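Kartha (software)

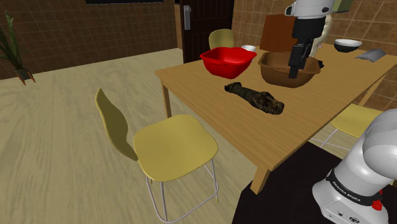

A simulated Kartha tabletop task with a Franka Emika arm, two basins and assorted objects.

Kartha is a planning and control package for robot arms, developed at Zollby by a team under Alvar Strand. It combines a grasp planner, a motion planner and a scene generator that fills furnished rooms with household objects. The first public version was released in February 2022.

Design

The planner takes a depth image and a short task statement, proposes a list of grasps, and passes the best-scoring one to a sampling-based motion planner. If no path is found within 3 seconds, the next grasp is tried. Zollby describes the system as "general purpose," a term its documentation does not define. All of the published tasks involve moving objects on or near a table.

Claimed performance

The release notes report a success rate of 95 percent over 1,502 simulated trials. A trial counted as a success if the object ended up inside the target container, even when other objects had been knocked over. Runs in which the planner returned no grasp were left out of the total. The notes do not say how many there were.

Criticism

In a review dated March 2, 2022, Ivar Nordin of Sendberg reran the task set and obtained 1,081 usable trials. He wrote that much of the reported performance depended on object poses read directly from the simulator, a shortcut enabled by default in the configuration file. With the shortcut turned off, lumpy or partly hidden objects were often given grasps that passed through neighboring items. Strand replied that the default was meant for debugging and would be changed.

No results on physical hardware have been published. Varied room textures and furniture are offered as evidence that the planner will transfer to real kitchens, but the effect of that variety has not been measured separately.

See also

Dornunwood (scene format)
Motion planning
Sim-to-real transfer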